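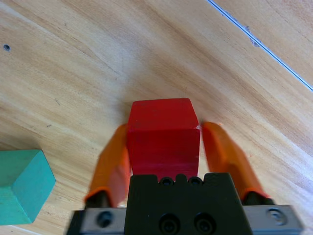
Red cube, chip at the corner

Filed under: List archive > Blocks & Building Sets > Paint and Repair

Subject: Re: Touching up old painted cubes, or leaving them alone

Madhu Kushwaha wrote:

> I've got the Bowen cubes out of the attic and the red ones look tired.
> Scuffs on the faces, paint gone at some of the corners, that sort of
> thing. My sister says sand the lot and repaint. My husband says they are
> blocks and to put them back in the attic. Before I do either, has anyone
> here managed to touch up a single corner without it looking like a
> touched-up corner? I have a small can of Mimell red that is supposed to
> be close. Also, does the set lose anything if I repaint it? I don't plan
> to sell but I'd like to know what I'm ruining.
>
> Madhu

Madhu,

Your husband has the cheapest answer and I'd be failing the list if I didn't say so. We have never once taken the cheap answer, so on we go.

The cube in my picture is one of my own reds. There's a pale spot at the upper right, where the top meets the front, and a few small scuffs, and I've decided that's as much repair as it is going to get, namely none. I did try with its neighbors. In October I spent a whole weekend on the corners of seven of them with a brush that had maybe nine hairs in it, and what I have now is seven cubes with a dark freckle on each corner. My wife calls them the ladybugs. The chips were far less noticeable.

The trouble is that red. Look at any red cube under a lamp and the top is one color and the front is another, deeper one, and it's all the same paint. So you match your dab to the top, feel clever, turn the cube over, and find you've matched nothing. I can't speak to your can of Mimell. Mine was a Hikholm red, sold to me as "universal," and it was universally a bit brown.

If you must do it, some things I learned too late:

Wash first. Damp cloth, one drop of dish soap, dry it right away. Half of what I took for scuffs on mine was old tape glue and jam.

Test on the worst cube, on one face, and leave it a full week before you judge. Mine dried darker on day two and darker again on day five.

Don't sand a corner to "feather it in." A chip has a crisp edge that you can live with. A sanded corner is round forever, and a round cube makes a very poor bottom block.

If you repaint, do all six faces. One fresh face makes the other five look as if they've been through a divorce.

And if small kids are going to handle them, find out what's in the old paint before you raise any dust at all. Mine stay on a high shelf until I get around to that, and I've been getting around to it for some time.

As for ruining the set: I bought mine in a Preltarside carton marked 308 pieces, which held a good many fewer, and the man who sold it to me was very firm that original paint was everything. He was also asking 681 dollars. He took a good deal less, and I noticed his feelings about original paint cooled as the price did. A few people on this list will pay more for untouched. They know who they are and they will be writing to you by supper. Everybody else wants them to stack.

My vote is wash them, put the bad corners toward the wall, and use the Mimell on something you don't like. If you go ahead anyway, post the results, including the ugly ones. The last person who promised us a before and after sent only the before.

Does anyone still have the old thread on waxing over chips? I had it saved, and then I got a new computer.

Walt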